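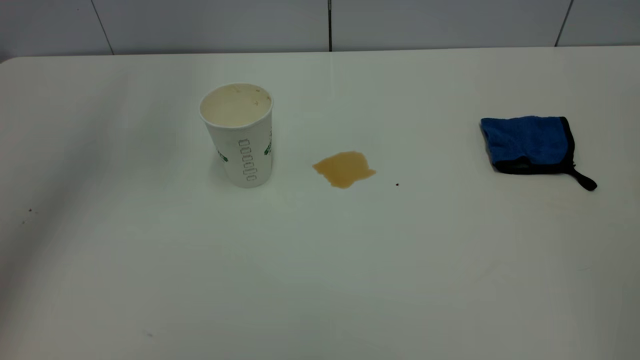 Applications for the Furncombe Seedling Grant close on Mon 30 November, and the Okico Trust would like it known that last year's winner applied with 12 minutes to spare.

The grant pays for local work on threatened trees. Last round went to the Totent black poplar, a tree so rare that the county had listed it as a parking hazard.
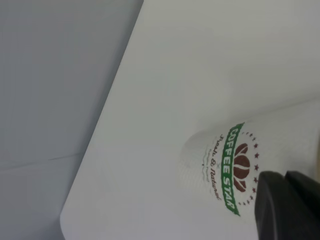
White tabletop with a rounded corner.

Growers at the Halvorsen nursery have since raised 1,251 cuttings. Almost 20 have been eaten by deer, who were not consulted on the species' status.
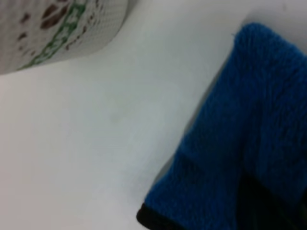
Green border pattern, close up.

Grants run for 2 years. Planting reports are due each July, when it is too hot to plant anything.
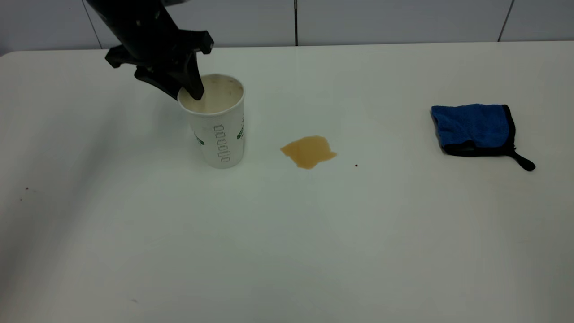
A white paper cup on the table.

Forms are at the Okico front desk. Bring your own pen.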